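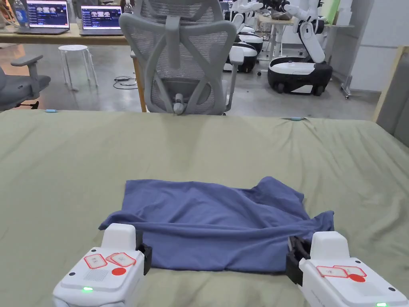 A blue T-shirt on a bed, lower edge held.

Unit 6: Changing an offense during the season

Last week we looked at how a team builds its first playbook. In this unit we treat the question of change: when should a coach add new plays, and when should the old ones stay?

Our main case is the Bridau college team. It played a fast spread offense with four receivers, and in the first season the opponents had no good answer. In the second season the defenses began to drop a safety late, after the snap count started, and the long passes became much less open. The staff kept the formation but changed what the inside receivers do. They now read the safety and choose between two routes.

Please note the cost of this choice. The quarterback and the receiver must see the same thing at the same moment. The team practiced this read around 1,000 times before the first game, mostly without linemen. A team with less practice time, such as Vomuvard, may do better with fixed routes and one good running play.

Terms to know for this unit:
Option route: the receiver decides the direction after he reads a defender.
Tempo: the time between the end of one play and the next snap.
Tag: a short word added to a play call, which changes the job of one player only.

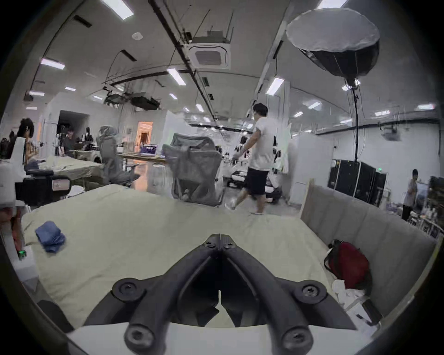
Why did Bridau keep the same formation when the defenses already knew it?
The formation still made the defense spread across the whole field, and this left space for the run. The staff wanted to keep this space and change only the inside routes.

For the next class, read chapter 16 in Gisler, up to the part on short yardage. Draw one play from your own team and add 2 tags to it. Write under each drawing which defender is read and by whom. The drawings can be made by hand or in Sitemik, but they should be on one page. Bring a printed copy, because we will exchange them in pairs.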